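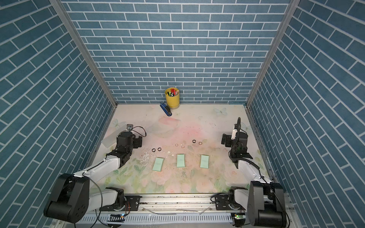

What is a repeat?

A repeat is the smallest piece of a pattern that you can copy, shift and lay down again to make the whole thing. Everything in this session grows out of that one idea, and I think it's one of the loveliest ideas in the whole course.

Pattern and Surface, Nusham College evening programme
Session 3: How patterns repeat
Notes for the class of February 27, 2020

Please read these before the practical. Bring tracing paper, a soft pencil, scissors and sticky tape.

Finding the repeat

Pick any point in a printed pattern: the tip of a petal, say, or the corner of a block. Now look sideways until you meet exactly that point again, with exactly the same things around it. The distance between the two is the width of the repeat. Do the same going up and you have the height.

Watch out for lookalikes. A good designer will put two or three versions of the same flower inside one repeat, with a leaf turned or a bud added, so that your eye doesn't catch the join too quickly. Last year half the room measured the Bunier rose paper at exactly half its true height, and it was a really useful mistake, so don't worry if you do it too.

The starting point doesn't matter. You can begin at the petal, at the stem or in the blank ground between them, and the repeat will come out the same size. Try it with two tracings laid over each other!

The main layouts

Straight repeat (also called block or square repeat). Each copy sits directly beside and directly above the last. Simple, strong, and rather good at showing you its own grid. If there is one dark blob in the motif, you'll get rows and columns of dark blobs right across the room.

Half-drop. Each new column slides down by half the height of the repeat. The eye is pulled along a diagonal and the grid melts away. Large florals on walls are very often half-drops, and once you know the trick you will see it in every hotel corridor you ever walk down.

Brick repeat. The same trick on its side: each new row slides across by half the width. The name comes from the way bricks are laid in a plain wall, where each upright joint lands over the middle of the brick below.

Mirror repeat. The motif is flipped as well as shifted. Damasks love this. Be careful with anything that has a natural direction, such as lettering, or a bird on a branch — flipped birds are fine, flipped letters are not.

Tossed layout. Small motifs are scattered at all angles, as on many children's fabrics. It looks free and careless and it is hard work to draw. There is still a repeat underneath, and filling the gaps evenly takes a lot of patience.

A muddle worth clearing up

A brick repeat and a picture of bricks are two separate things. A brick repeat can be made of lemons. A wallpaper printed with bricks may well use a straight repeat, with two or more courses of offset bricks drawn inside each block. The offset you see belongs to the drawing, and the layout of the repeat is another question altogether. I'd like everyone to be able to explain this to a neighbour by the end of the evening.

Paper, cloth and the join

Wallpaper comes in strips, so the repeat has to work across a seam. With a straight match, every strip is hung at the same level. With a half-drop match, every second strip starts half a repeat lower, which means more waste, and people decorating for the first time are often caught out by it. The height of the repeat is normally given on the label beside the type of match.

Cloth is kinder in one way, because it is wide, and crueller in another, because it stretches. Stripes and checks on a stretchy fabric are a brave choice for a first project.

Then there is the corner. A pattern hardly ever meets itself neatly where two walls join, and in an old house the corner may lean too. Hangers usually cut the strip at the corner and start again from a fresh upright line, losing a sliver of pattern where it will show least. Have a look in the corners when you next go visiting.

Scale

A motif that looks generous on a sample can look fussy across a whole wall, and a big one can vanish altogether if it only fits once behind a sofa. The Sonen sample book has the same leaf design printed at two sizes, and they feel like two different plants. Hold each one close, then prop it up and walk to the far end of the studio. Do this before you say which you prefer.

Distance changes colour as well. Thin pale lines between darker shapes blend together as you step back, and the whole surface seems lighter than any single shape in it.

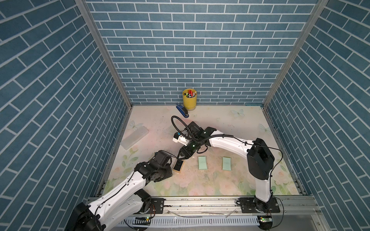 A student in last year's group objected that all this talk of grids takes the joy out of pattern, and that she would sooner paint straight on to the wall and see what happened. It's a fair point and we had a cracking argument over it. My own feeling is that the grid frees your hand: once you know where the edges go, you can be as wild as you like in the middle. But do disagree with me. Painted walls with no repeat at all have a long and splendid history, and we come to them in April.

The practical: cut and swap

1. Draw a motif in the middle of a square of tracing paper. Keep it away from all the edges.
2. Cut the square in half from top to bottom, along a straight line or a wavy one.
3. Swap the two halves so that the old outside edges meet in the centre. Tape them on the back.
4. Cut from side to side and swap top with bottom in the same way.
5. There will now be an empty space in the middle. Draw into it, again without touching the outer edges.
6. Trace the finished tile at least 10 times and lay the copies out in a straight repeat, then as a half-drop.

Stand back and look for stripes, gaps and clumps that you never meant to draw. Every tile has them the first time. Redraw one area only, and lay it all out again.

For next time

Find a printed surface at home and trace one full repeat from it. Curtains, wrapping paper, a tablecloth, the lining of a drawer: all fine. Note the layout, and mark the spot where you think the designer hid the join. The Ren folder in the library has 57 loose sheets of block-printed borders if you have nothing suitable, and they may be handled with clean hands but not taken home.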